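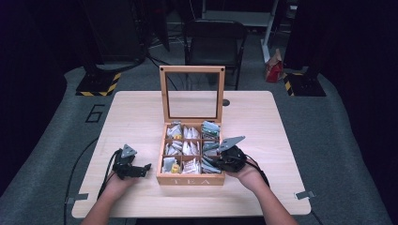
3. Method

3.1 Task and workspace

The task was to take single tea bags out of a divided wooden box and place them on the open table. The box has nine compartments in a three-by-three grid and a hinged glass lid, which stayed raised in every trial. It was chosen for the tight packing: the sachets stand on edge, and a finger has to enter between two of them before it can close.

Demonstrations were recorded with two hand-held grippers, one in each hand. Both were cabled. Innes Skinner gave all the demonstrations used for training; Amra Begović gave the ones held back for testing.

3.2 Recording

We recorded 94 demonstrations. A demonstration was rejected if the tracking of either gripper was lost for more than 12 consecutive samples, or if more than one bag left the box in a single grasp. After rejection 79 remained. Each was resampled to a fixed rate and trimmed so that it began at the first movement of either hand.

3.3 Gripper view

Each gripper carries its own camera, and the policy takes both of these views as input. The fingers stay in view at the lower left and lower right, so the finger gap can be read from the picture without a separate sensor. 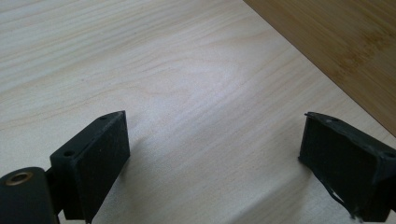 Two properties of the view affected the results. The table is pale and smooth, and glare washes out the grain near the centre. Exposure was therefore fixed by hand before recording. The finger pads are matt black and give a strong edge against the wood, but the edge of a worn pad is ragged, and the gap estimate on that side was noisier. Pads were not changed during recording, as this would have split the data into two sets.

3.4 Training

The policy was trained for 3,000 steps using the Plandora code base with its default settings, apart from the crop. The default crop removed the outer part of both fingers and was widened. No views from the head camera were used in training; they served only for checking rejected demonstrations.

3.5 Limits of the method

All demonstrations used one box and one table. The compartments were not refilled to the same level each time, and the fill level was not logged. Results in section 4 are given per compartment for this reason and should not be pooled.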